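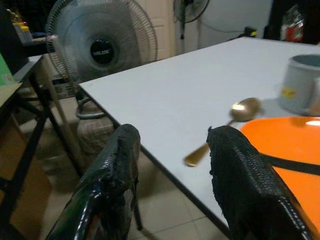 4. Setting up your Clandine wallet

9/13/20, by the Emar support desk
2 min read

Before you start, pour yourself a coffee and find a pen, as this part goes best when you take it slowly!

1. Open Clandine and choose New Wallet (the older menu, from before July, calls it Create).
2. Write your recovery words on paper, in order, and then read them back to yourself once more.
3. Pick a PIN you'll remember but a cousin wouldn't guess.
4. Let the program catch up with the network. It needs 73 GB of free disk space, so do check first.

Note: if syncing stops at block 456, close Clandine, open it again and give it a moment.

Caution: never type your recovery words into a website, even one that looks just like ours.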